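How to Rope a Plastic Bin for Lifting
Filed under: Knots and Storage
By Keith Mahuika

A bin with a handle hole at each end can be hung from a single rope. You need the bin and a length of white utility rope. Mine came off a 500-foot spool from Kovetti.

Step 1. Thread the handles
Pass one end of the rope through the first handle hole from the outside, run it across the inside of the bin and bring it out through the other hole. Leave a tail of 14 inches or more.

Step 2. Tie off
Knot the rope at the lower handle hole and pull it snug. Gather the strands over the middle of the bin and tie a second, smaller knot just above the rim – a figure eight is fine. Leave any slack lying in the bottom.

With the bin up over a chair seat, you can see the small knot above it and the tail hanging down from the handle.

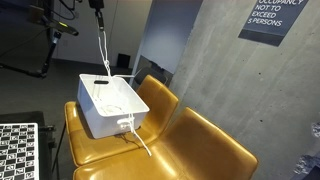
Step 3. Load and check
Put the heaviest things in first, low and centered. I keep mine to 18 pounds. If the bin tips, lower it and slide the upper knot toward the low end.

Trim the tail last.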